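Is the Kekar two-arm kit any good for packing small stuff?

zavero_fan
We pack travel toiletries and I'm eyeing the Kekar table kit. The demo job was wrapped toothbrushes and a wire basket, so no excuse about it being the wrong product.
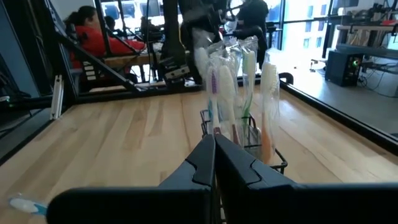 Tillamook: shiny wrappers are the whole problem. Ask for the success rate on wrapped items only. Mine said 83 percent, and the other 17 landed on the floor.

Halvard Løken
Had one since July. The arms are fine – the software has moods. Setup took 13 days, which the brochure calls an afternoon. Get the spare fingertips. You'll want 4.
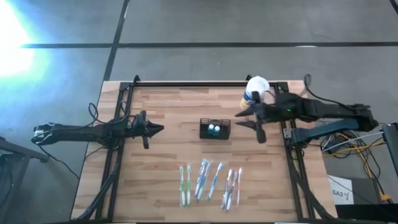

Photo: Engebretsen

Leave yourself room on both sides, too, as the elbows stick out past the table and so do the cables. Support answers on the second try, and politely.

clindberg_dave
just hire a teenager

zavero_fan
Tried that, Dave. Also had moods.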